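Moving a large fiddle leaf fig from a bright room to a darker one for winter?

Posted in Houseplants, October

I have a fiddle leaf fig that I bought four years ago from Obradović Nursery when it was barely up to my knee, and it is now taller than I am and, I'm proud to say, very full. All summer it has been by the big glass door at the back of the house, and it has loved it there. The trouble is that we get a nasty draft at that door once the cold sets in, and last winter it dropped 21 leaves in one month (I kept them in a bowl, which my family thought was very sad).

My other choice is the front room, which stays nice and warm but only gets a little sun before 10 in the morning. Would you move it and put up with less light, or leave it be and try to block the draft? I have a small grow light from Tellel that I've never taken out of the box, if that helps. Thank you so much in advance, you were all so kind about my ferns!

marshgate_plants

Oh, I feel for you, I have been through this with mine! I would leave it in the bright spot if you possibly can. These plants sulk terribly when they're moved, and going from lots of light to very little is about the hardest thing you can ask of them. We have a glass door too and here is what has worked for us over a good many winters:

Pull the pot back from the glass, a couple of feet if you have the room. The light is still good there and the leaves won't be touching a cold pane overnight.

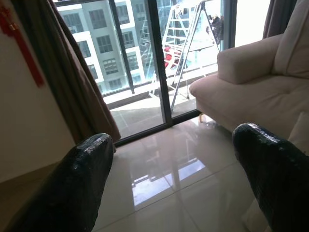 Put a draft stopper along the bottom of the door. Mine is just an old pair of corduroy pant legs filled with rice, and it does the job beautifully.

Get the pot up off the floor. A tiled floor gets colder than you'd think, and the roots feel it. I use a low plant stand with a folded towel under the saucer.

Water less. I go by feel, and if the top of the soil is damp at all I leave it for another few days. I'm pretty sure my own big leaf drop, years back, was me being too generous with the watering can and blaming the weather.

And do dust the leaves now and then with a soft damp cloth. It's a pleasant job with the radio on, and they look so much better for it. Good luck, and please come back and tell us how it does in spring!

old_corduroy

move it, get a stronger light. mine is a Hondow, 3,000 lumens, on a timer, 12 hours a day. no problems

tk633

I'm going to land somewhere in between. If the draft is bad enough that you can feel it on your hand, I'd fix the door first, because you're paying to heat the yard as well as losing leaves. We replaced the weatherstripping on ours with the Manis foam kind and it took less than an hour, including the time I spent looking for the scissors.

If you do end up moving the fig, go slowly. Give it a few hours a day in the front room the first week, then longer, and have the grow light already running in there. Expect 2 or 3 leaves to drop from the bottom whatever you do, and try not to repot or fertilize until it has settled down. Mine sulked until nearly Christmas and then put out a new leaf the size of a dinner plate.

pearl_and_pothos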